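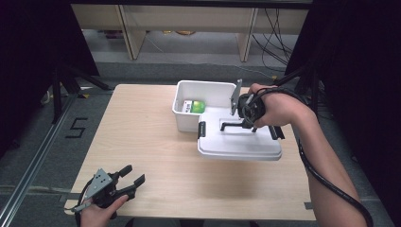 The Things We Keep in Boxes

When Trinity Schumacher cleared out her mother's house in Elulcombe, she found 30 boxes in the attic and could not say what was in any of them. Some had been taped shut before she was born. One held nothing but the lids of other boxes.

"I thought it would take a weekend," she says. "I started in November and I was still going up that ladder in spring."

Her mother had not been a hoarder. The rooms downstairs were tidy, and guests remarked on it. What she had was a large attic and a habit of putting things away for later. Cards, school reports, spare buttons, warranty papers for a washing machine that left the house decades ago. It all went up and very little came down.

Home storage is a fairly recent problem. Older houses in Elulcombe were built with a pantry and a chest or two, and most families could fill them without trying. Closets came later, then basements with shelves, then the rented unit on the edge of town. The Badov storage lot, on the road out past the feed store, opened with 60 units. It now has 200, and the office keeps a waiting list for the larger ones.

Plastic changed things too. Cardboard goes soft in a damp basement, and mice like it. A lidded plastic bin keeps its shape and stacks well, so people who once threw out a sagging carton every few years no longer have to. The bin will sit there as long as the house does.

Schumacher's method, once she settled on one, was slow. She brought down one box at a time and did not fetch another until the first was dealt with. Everything went onto the kitchen table. Papers with a name or a date on them were read. Clothes were held up to the window and checked for moths. Anything she could not decide about went back into a box with a slip of paper saying why.
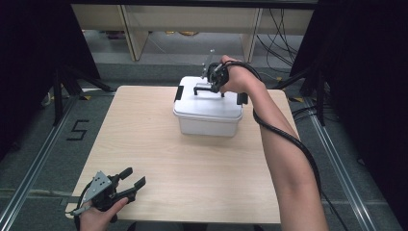
A storage box with its lid on and both latches up.

The slips turned out to be the useful part. Months later, reading "might fit Aunt Lyons" or "ask about the key," she found most of the questions had answered themselves. The aunt did not want the coat. The key opened a shed that had been torn down.

She also stopped writing general words on the outside. Her mother had marked boxes "misc" and "good things," and one said only "upstairs." Schumacher lists the contents on a card, tapes it to the short end where it can be read from the aisle, and changes the card when something comes out.

By July 1, 2021, she was down to 3 boxes. Two are photographs, sorted by decade as well as she could manage. The other is full of letters from her grandfather, who worked at the Durnance mill and wrote home every week, mainly about the weather and what he had eaten.

She has read nearly half of them. The rest are in her hall closet, and she takes out a few on Sunday evenings after the dishes are done.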